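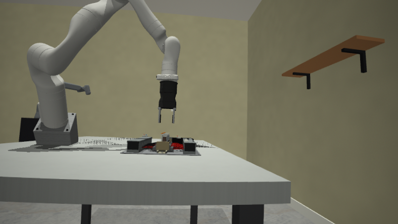 Section 2. Getting the Wiring Bench Ready in the Simulator

Welcome back! If you worked through Section 1, you already have the Closaveck simulator on your club laptop and a login that works. In this section you'll load the Mileris bench, which is the one every team uses for the practice rounds, and bring the arm down toward the parts for the first time. Please take your time with it. Most teams need a whole meeting, and there is no prize for finishing early.

1. Open Closaveck and choose Load Bench, then Mileris. The first load can take a couple of minutes on the older laptops, so go and get a drink if you like.

2. Type your team number in the box at the top. Practice teams all share number 101.

3. Set the arm speed to 20 percent. You'll be tempted to turn it up (everyone is!), but leave it there until your mentor has signed your sheet.

4. Press Home and wait until the status line says Ready.

5. Open the gripper all the way. Now lower it in small steps, stopping with a good clear gap above the parts. Switch between camera views as you go, and let a teammate call out the distance while you drive.
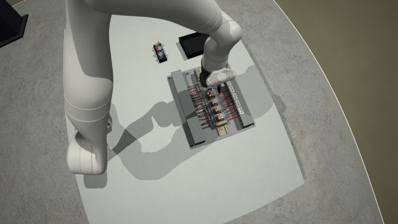
Figure 2-1. The gripper held over the upper part of the control panel.

6. Look at the panel from more than one side before you plan a move. The red and black wires are easy to forget when you're busy watching the fingers, and a path that seems fine from the front may run right through them.

7. Save your position under your team name. The Etim script in Section 3 will ask for it.

Note: If the arm's shadow makes it hard to read the panel, turn shadows off under View. Your score won't change one bit.

Caution: Never press Reset while the arm is moving. You'll lose any position you haven't saved, and on version 18 of the Dorkent plug-in you may have to load the whole bench again.

Once your position is saved, close the bench from the File menu and go on to Section 3.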